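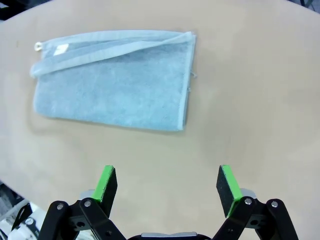
Home | Projects | Reports | Contact

Progress report to the Grollbridge fund, April

Hello again, and thank you for the second payment! It went straight into towels, as promised. We've bought 1,990 so far out of the 2,000 in the plan, and the last ten are on back order from Trarkport (I've called them twice -- they're very nice and very slow). Washing before first use took longer than I'd budgeted, mostly down to the lint.

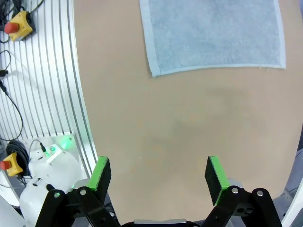
Folding has been the big topic this month. Our old habit was to fold however we liked, and the shelves at Remalel ended up looking like a yard sale. Now we start every towel flat and smoothed out, and it helps a lot that the hem on the light blue ones is paler than the rest, so you can find the border at a glance and line your edges up to it. I'm a convert!

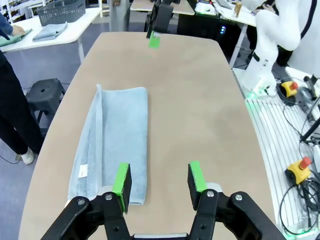
Light blue towel folded into a long rectangle, care label near the corner.

The long fold suits the deep shelves, and 1,000 towels are already put away that way. The Hubáček storeroom is next, but its shelves are shallower, so we'll try a shorter fold there and see how it stacks. We also pulled 63 towels with loose threads for trimming, and those will go back in with the rest.

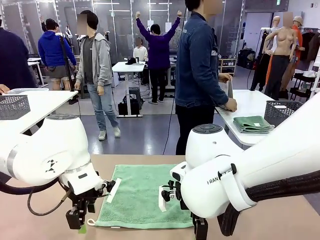

Will the remaining money cover the storeroom shelves?
It should, provided we keep the plain brackets and put off the labels until summer.

I'll send the receipts with the next report, along with the new shelf plan once I've redrawn it neatly enough to show anyone.

Share | 2 comments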